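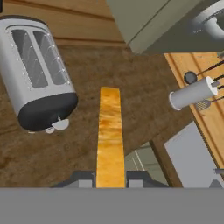 Flovbridge adds kitchen pack to its manipulation simulator

Flovbridge has released a kitchen pack for Delaunay, its simulation package for testing robot arms and grippers before they are run on real hardware. The pack is available to existing licence holders from this week and will be sold separately from March.

It contains 30 kitchen layouts and 200 loose objects, among them toasters, utensil holders, ladles, spatulas, chopping boards and several kinds of bread. Each object has its own mass, friction and collision shape, and all of these values can be edited. Worktops, wall panels and cabinet fronts can be swapped between layouts without rebuilding the file.

The main change from the earlier household pack is in how objects are placed. Layouts used to load with every item upright and squared to the worktop. The new pack can also start a run with items tipped over, turned at an angle or resting on one another, and the user sets how far this goes on a scale of one to five. Each starting state is stored under a seed number, so that a failed grasp can be repeated exactly. The demonstration file supplied with the pack uses seed 2081.

"A gripper that can only pick up toast from a tidy worktop is not much use to our customers," said Snežana Krasniqi, product manager at Flovbridge. "They wanted the untidy cases, and they wanted to be able to go back to the same one on Monday."

Views can be rendered from a fixed point in the room or from a camera mounted at the wrist, looking out past the fingers. Contact forces on each finger pad are logged with the images. Two-finger grippers are supported at release. Suction tools are not, and the company gave no date for them.

Clutberg, which builds tray-loading cells for canteens, had the pack on trial for 3 months. Its test engineer, Güven Akbulut, said that thin, flat items such as sliced bread had been the most useful part, as the finger opening and approach height could be adjusted in small steps between runs. He was less satisfied with soft objects. Bread in the pack is rigid – it does not bend or crumble – and grip force settings still had to be found on the real machine.

The pack needs the current version of Delaunay and a separate graphics card. Prices are set by number of seats, with a reduced rate for teaching use. Trial copies are limited to three layouts and can be requested through the Flovbridge sales desk.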